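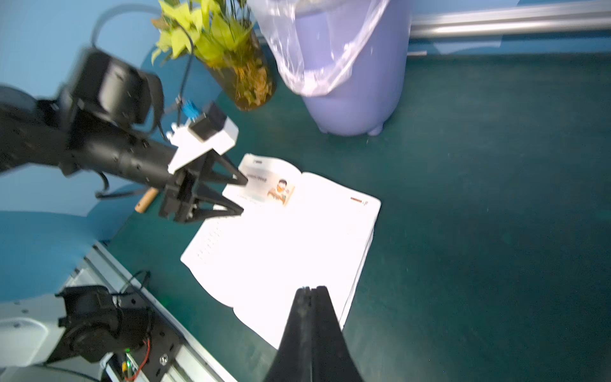

Figure 1. View from the right wrist camera, left gripper at the top left corner of the workbook.

Turning Pages by Remote Control
Project report, Lilian Kariuki
Lab partner: Zeeshan Lashari. Supervisor: Halima Nyanda

1. What we set out to do

Our plan was to get a two-armed robot to turn back one page of an open workbook, and to teach it only by doing the task ourselves through the robot. No hand-written motions, no list of positions. One of us holds a pair of small leader arms and moves them, the robot's arms copy, and everything gets recorded. Later a program learns from the recordings and tries the job alone.

I picked page turning because I thought it would be easy (I had a whole backup section planned about closing the book and putting it on a shelf, which you will not find in this report). Zeeshan wanted to do folding a towel. I won the argument and then spent most of September wishing I hadn't!

2. The setup

We used the table we call Zulesard, which has two black arms with two-finger grippers, bolted down next to a dark green work surface. There's a small camera on each wrist. The recording software is called Kema, and it was written by Musyoka Shirima, who was in the year ahead of us and left very good notes and one very bad menu.

The left arm does the turning. It comes in over the top left corner of the open workbook, gets one finger under the sheet, closes, and carries the page over to the right. The right arm holds the book down near the bottom with its fingers closed together, like you would with the side of your hand. In Figure 1 the left gripper is above its corner, and the dark wedge in front is the right gripper with its two fingers shut.

3. Learning to drive it

My first afternoon on the leader arms was pretty humbling. You can't feel anything. When you turn a page with your own fingers you're going almost entirely by touch, you slide until something gives, and through the leader arms there is nothing to slide against. I kept pushing down too hard and dragging the whole workbook along the table. Zeeshan was better at it from the start, I think because he moves slowly at everything.

What helped me was to stop looking at the robot and look at the wrist camera view on the screen instead. From across the table the fingertip and the paper look like they're touching long before they are. Up close you can see the gap. Halima also told us to only show the robot things it could see for itself, and that fits with this – if I'm steering by something the cameras don't pick up, the recording has movements in it with no visible cause.

We also agreed on some rules after the first batch came out messy:

Start with both arms in the rest pose.
Right arm goes down first and stays down until the page is over.
Left arm comes in from the left, low, fingers pointing right.
If you miss the corner, back off and try again once. After a second miss, throw the recording away.
No talking to the driver during a grab.

The one about missing once was Saturnino Palacios's idea. He was using the table after us most days and had watched us delete a lot of recordings. He said if we only kept perfect ones the robot would have no clue what to do after a miss, and he was right about that, see section 5.

4. The recordings

We kept 85 recordings in the end. The longest one is 757 frames and it's mine, and most of those frames are me hovering. We thought about trimming the hovering out but left it in, and I would trim it if I did this again.

Light was a bigger problem than we expected. The pages are bright white and they wash out in the camera, so the printing gets very faint and the edge between one sheet and the next nearly disappears. A corner that curls up a bit is much easier to find than a flat one. We tried a lower lamp for a while but it put the shadow of the gripper right on the spot we needed to see, so we went back to the normal room light.

5. Results

After training we ran 30 trials with nobody on the leader arms. The robot turned exactly one page in 18 of them. The others were mostly two kinds of failure: either the finger slid over the top of the corner and closed on air, or it picked up several sheets together. In a few runs it missed, backed off and went in again the way we had shown it, and it got the page on the second go. I may have yelled.

The right arm hardly ever went wrong. It lifted early in one trial, and the book followed the page over.

It also copies our habits. There's a little pause before the left gripper closes that comes straight from me, and you don't get it in a version we trained on Zeeshan's recordings alone. His version was smoother but worse after a miss, probably because he rarely missed.

6. What I'd change

I'd record with more than one workbook. We used the same one the whole way through and I have no idea how it would do with thinner paper. I'd also like to try soft tips on the fingers. Massawe, the other table in the lab, has a pair, and Halima says we can swap them over next term if we put them back on afterward.

Zeeshan still wants to do the towel.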